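Ticket 53: Dining table wobble and runner slipping
Site: Matville unit, dining area
Logged by: Rachid Chraibi
Priority: 4
Status: Closed, with one follow-up

Reported problem
Table rocks when anyone leans on the wall end. The runner also creeps towards the near end over a few days and takes the tablecloth with it. Tenant has tried folded cardboard under one leg, which held for a week in June and then flattened.

First visit
Checked the four legs. Three were tight. The leg at the back left had a loose bolt and the plastic foot was worn down on one side. Tightened the bolt and took out the cardboard. The rock was smaller but still there, so I ordered a Vestergaard screw-in foot with 5 mm of adjustment.

Second visit
Fitted the new foot and wound it out until the table sat level. Pushed down on each corner, no movement. Put a strip of Citow grip mesh, 100 cm long, under the runner and asked for the table to be set up the way it normally is.
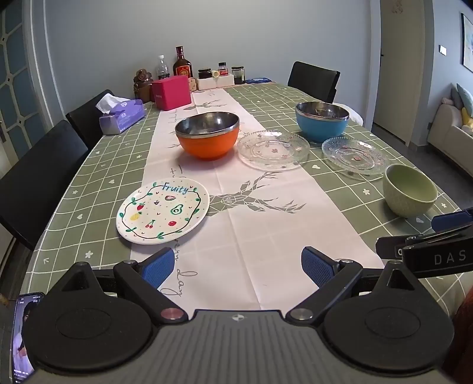
The weight on the table matters for the slipping. If most of it sits at one end, the cloth gets dragged that way whenever someone pulls out a chair and catches the hem. The bottles and jars all live at the far end, along with the magenta box, and the lighter things like the Fruity plate and the glass plates with the pink dots are spread nearer the front. I suggested moving a couple of the heavier jars to the kitchen shelf. Tenant would like to keep them where they are for meals, and that's fine as long as the mesh stays under the runner.

Notes for tenant
Take the mesh out before washing the runner. Rinse it in cool water and lay it flat to dry. Don't put it in the dryer. If the table starts to rock again, turn the new foot a quarter turn at a time and check after each turn.

Follow-up
The other three feet are the old type and will wear the same way. Spare set requested from the Prestden store, part not in stock. Will open a new ticket when they come in.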